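Waltow Community Hall – Management Meeting
Minutes of the meeting held on October 27, 2022

Present: Keith Dunstan (chair), Modupe Aliyu (minutes), P. McPhee, R. Lyle, S. Harcourt
Apologies: J. Penn

1. Minutes of the last meeting
Agreed as a true record, with one change. Under item 4 the words "the small kitchen" should read "the small store". Signed by the chair.

2. Matters arising
The gutter above the side path has been cleared. The water company has still not replied about the disputed bill. Modupe will write again and send a copy of the meter reading with the letter.

The lost property box was emptied after the notice period. Coats went to the charity shop and the rest was thrown away.

3. Doors and locks
The survey of internal doors has been started but not finished. McPhee asked that the upstairs doors be added, as two of them do not latch.

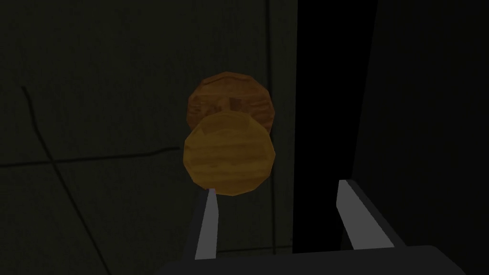 Forkonetti have quoted £187 for new fittings to the meeting room doors, including labour. The quote is for lever handles throughout. S. Harcourt said that several members of the lunch club find knobs hard to turn, and that a round one like this, on its round plate, gives very little to hold if your hands are stiff. R. Lyle would prefer to keep the wood-grain look if a lever can be had to match. Keith will ask Forkonetti whether that changes the price.

Agreed: to accept the quote provided the total stays under £200.
Action: Keith Dunstan

4. Hire charges
The hourly rate has not gone up for two years. Modupe had looked at what other halls nearby are asking and found ours to be the lowest. There was a long discussion about whether regular groups should pay the same as one-off bookings. McPhee was against any rise for the playgroup. R. Lyle thought a small rise for everyone was fairer and easier to explain.

Agreed: a rise of £2 an hour for one-off bookings only. Regular groups to stay as they are and be looked at again in the spring. The booking form and the website both need changing.
Action: Modupe Aliyu

5. Corridor
Complaints have again been received about chairs being left along the wall after evening bookings. Two stacks were found in front of the fire exit. The hire agreement already says that chairs must go back to the store, but the wording is on the last page and few hirers seem to read it.

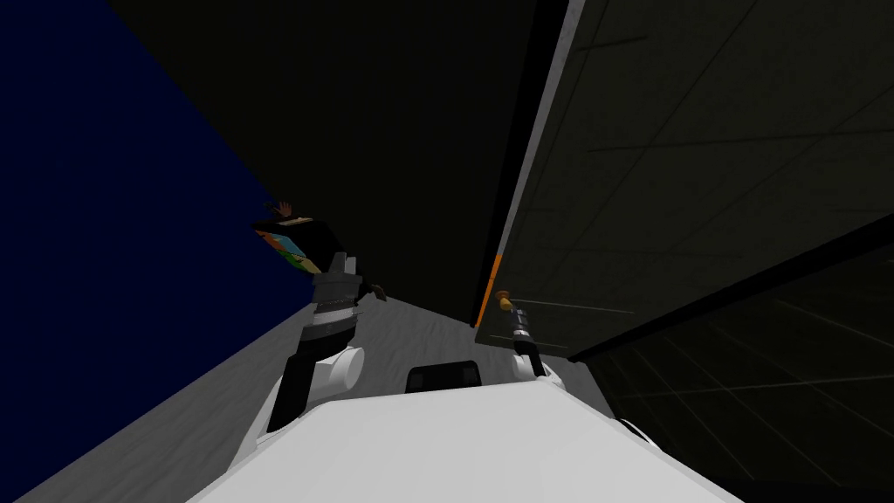
The fire risk assessment is due for renewal and the assessor will want to see the full width of the corridor kept clear. Keith reminded the meeting that it is a through route during bookings as well as a way out. A person standing in the corridor, as here, should be able to step aside and let others by, and that cannot be done with chairs stacked along the wall. S. Harcourt suggested a sign on the store door and another by the light switches.

Agreed: two signs to be bought. Hirers who leave chairs out a second time will lose their deposit.
Action: S. Harcourt

6. Heating
Posodum serviced the boiler and found it safe, but the pump is noisy and they do not expect it to last another winter. Their price for a new pump, fitted, is £900. Modupe confirmed that the repairs fund can cover this.

McPhee asked whether a second quote was needed. Keith said the rules call for one on any job of this size.
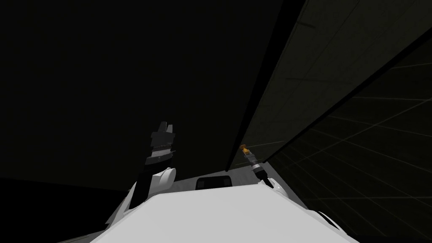 He will try to get it before the November meeting so that the work can be done ahead of the Christmas bookings. If the pump fails in the meantime, the chair may give Posodum the go-ahead without waiting.

Agreed.
Action: Keith Dunstan

7. Any other business
The piano tuner has asked for the hall to be free for a morning. Modupe to find a date.

R. Lyle asked who holds the spare key to the meter cupboard. It is thought to be with J. Penn.

8. Next meeting
In November, in the meeting room, date to be sent round by Modupe. Items for the agenda to her a week before, please.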